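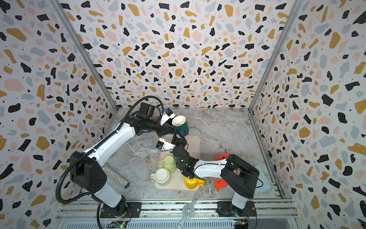

Can I lay terrazzo-effect vinyl sheet over old quarry tiles without lifting them?

Güven Işık
Fill the grout lines first, or they will show through the sheet within months. Use a levelling compound rated for non-absorbent floors, 3 mm minimum, over a primer. Leave it overnight before gluing.

Brindel
Depends on damp. Tape down a 300 mm square of polythene and check underneath after a day or so. If it's wet, stop there – vinyl will trap it and the glue will let go.

Gundley
did mine straight on top, no compound. Looks ok apart from by the back door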